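Uvovley Robot Club: Questions Families Ask

Who can join?
Any student at Visser Middle School, and that includes kids who have never held a screwdriver. We love beginners! Last year a good half of the group came in not knowing a bolt from a nut, and by spring they were arguing happily over gear ratios on the bus.

What do the students do all season?
They pick a household chore and teach an arm to do it. This year's project is called Dirkident, and it is all about tidying: picking small, awkward things up off a table and putting them in a box. (If you are missing odds and ends from your bathroom drawer, do ask your child.)

Do we have to buy anything?
Only the club shirt and a notebook. Tools, motors and batteries stay with us, and Coach Deming Qian keeps a shelf of spares that would make a hardware store jealous.

Can students practice at home?
They can, and many do, with a grown-up nearby. Any table with a cloth on it will give them plenty to work with, and small soft things are harder to pick up than you might think.
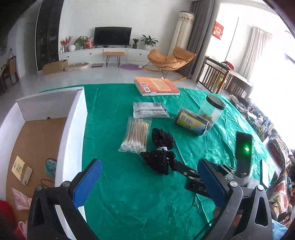 When is the team fee due?
The fee is $84 and is due by the end of April. If that is hard for your family, please write to Lợi Võ, who will sort it out with you quietly and kindly.

How far do you travel for competitions?
There are 2 away trips, both to the Gretavska regional center, and we are home by dinner.

Reader comments

marisol_t: Does the shirt run small? My son is between sizes.

Pete's mom: It does, go one up. Mine shrank too!

Related pages
Spring supply list
Bus permission form
Gretavska trip packing notes

Uvovley Robot Club, Room 2816 | Contact us | Back to top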